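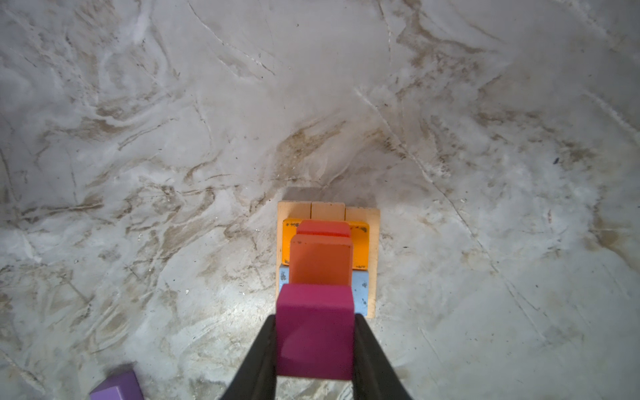 Samran Yimyam wanted it noted first off that the new parking rule was voted on in August with half the building away, and he'd like it back on the table. Chair said fine, item 2.

Dubey Court Residents Association
Minutes, Wed 1 January, downstairs lounge
Started late. Quorum ok.

1. Last minutes
Approved. One fix – the hallway lights were done by Girkel, not Starnel. Starnel only quoted.

2. Parking
Long talk. Rule says 2 cars per unit, no overnight guests in the back row. Samran: back row sits half empty most nights, guests are circling the block. Upstairs units disagree, say it was full all of last winter. Motion to let guests use the back row, 7 nights a month max, pass on the dash. Carried, 4 against. Passes to be printed, no one has said who is printing them.

3. Laundry room
Dryer by the door still eating quarters. Paltden came out, said it needs a new coin box. Quote is $900 for box and labor, which got a groan. Get a second price before next meeting. Sign to go up in the mean time – old sign fell down again.
Question on switching to cards. Tabled.
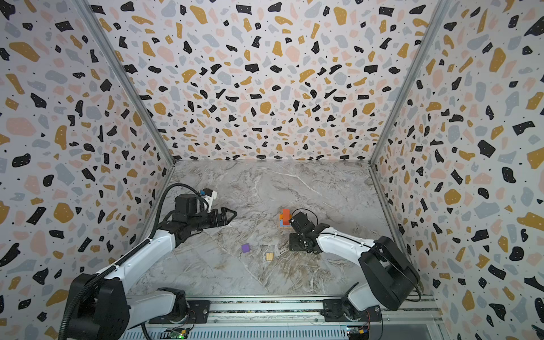
4. Trash and recycling
Boxes not being broken down. Please break them down. Pickup moves back to the normal day after the holiday. Side gate must be unlocked by 7 or the truck skips us, happened twice allready.

5. Other
Bike rack bolts loose, Girkel to be asked when they are back for the stairwell.
Roof access key missing. If you have it, put it thru the office slot, no questions.

Next meeting same room, date to be emailed. Closed at 9.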